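I go through towels the way other people go through paper towels, so when my old stack of kitchen cloths finally got too gross to keep (a couple of them smelled like onions straight out of the dryer) I decided to try microfiber for real. I'd only ever used the thin yellow kind you keep in the trunk of the car. These are the Mallow plush towels in light blue, sold in a pack of 6, and I've had them since last August, so they've been through a lot of laundry by now.

First thing, they're softer than I was expecting! There's a real pile on them, fuzzy on both sides, and a narrow white edging sewn around the outside. The color on the site looked almost gray to me and I nearly ordered the green ones, but in person it's a nice pale blue and it goes fine with my kitchen, which is mostly white and a lot of toast crumbs.

Let's talk about drying, because that's what I bought them for. Glasses come out great. No lint, no streaks, and I can get through a full rack of dishes before I have to switch to a fresh towel. They're good on the faucet too. Big puddles are another story - if you drop one of these on a spill and push, it shoves the water ahead of it for a second before it starts soaking in. You have to lay it down flat and wait. My old cotton ones were better at that, so I kept two of them under the sink.

I also use them for dusting, barely damp, and for the bathroom mirror. I tried one on the stovetop after frying and I regret it. Grease goes deep into that pile and it took three washes to get it back to where I'd let it touch a wine glass. 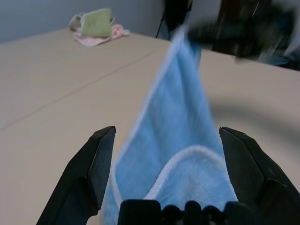
Posted 5/15/25 by Biltavton Kitchen Diary
Home cook and laundry columnist

Folding is where the white edge earns its keep. Pick a blue towel up by one corner and it drops into a long soft point, and with a fuzzy fabric it can be hard to tell if you've got one layer or two. The trim shows you. I find a corner, run my hand along the white to the next one, give it a shake and fold in half, then in half again. They don't hold a crease at all, so if you like a crisp stack in the drawer you won't get it. I roll mine and stand them up in a shallow bin and that works a lot better, plus I can grab one with wet hands without dragging out the other five.

Washing rules are the usual ones for microfiber. No fabric softener, no dryer sheets, low heat, and keep them away from anything cotton that sheds. I messed that last one up in the first month with a new bath mat and spent a whole evening picking off fluff with tape. The color has held up fine. One towel has a little stretch of edging that's starting to pucker near a corner, and I've been meaning to put a few stitches in it and haven't.

I did compare them with the Vosa waffle cloths my sister swears by. Those dry faster on the hook and they're better for spills, but they leave fuzz on dark glass and they feel scratchy to me. If I did mostly counters I'd probably go with the Vosa. For dishes and mirrors I like the Mallow ones more, and they're nicer on my hands in winter when my knuckles crack.

A couple of small complaints. The tag is stiff and sits right where you want to hold the towel, so cut it off (carefully, mine was caught in the seam). And there's no hanging loop, which seems like a silly thing to leave out of a kitchen towel! I clip mine to the oven handle with a clothespin.

I'd buy them again, and I'm thinking about a second pack just for the bathroom, maybe in the green so they don't get mixed up in the wash.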